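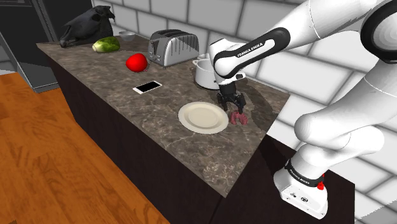
## Londitance (dish)

Londitance is a baked dish of layered flatbread, sour cabbage and fresh white cheese, and I've been eating it since I was small enough to be handed only the crusty corners. It comes from Zitau, a hill town with 3000 people and far more opinions than that on how thick the dough should be. You'll see it called "cabbage bread" on menus for visitors, which I find a bit sad – there's a lot more going on in there than cabbage!

### Name

My aunt always told me the word meant "the long wait," and for years I repeated that to anyone who'd listen. Linnea Engström, who wrote a lovely little booklet on the town's baking, thinks it comes from an old word for a folded cloth. I like her version better now (sorry, Auntie), although she says herself that she can't prove it.

### Preparation

The dough is plain: flour, water, salt and a spoonful of yogurt. It rests while you cook the cabbage slowly in butter with caraway and a little of its own brine. Then you roll out 6 sheets, thin enough to fold easily, and stack them in a greased round pan with cabbage and cheese between. The top gets 100 grams of melted butter. Yes, all of it.

It bakes until the edges are dark brown, and then you cover it with a towel and leave it alone for a good while. I have never managed this part. 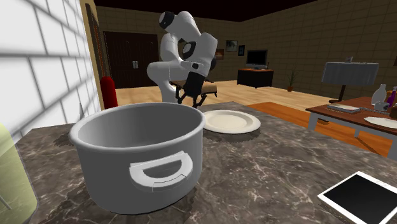
*A cooking pot and a plate on a marble countertop.*

### Regional variants

Down in the valley they make a version called trullico, rolled into a coil and boiled before it's baked. It's chewier and saltier, and people who grew up on it get quite heated if you call it a kind of londitance. Marit Løken gives the two dishes separate chapters in her cookbook, so I'll be polite and do the same in my head.

There's also a sweet one with plums and curd, made mostly in February when the plum preserves need using up. The Blomqvist bakery in Zitau sells it by the slice, and I usually buy two.

### Serving

Londitance is eaten warm, cut in wedges, with cold buttermilk or a thin garlic sauce. Helge Nyberg, who baked at Blomqvist for most of his life, served it with pickled green tomatoes, and I've copied him ever since. Leftovers fry up beautifully in a dry skillet the next morning – the cheese goes crisp where it touches the metal, and I'd happily skip dinner to get to that breakfast.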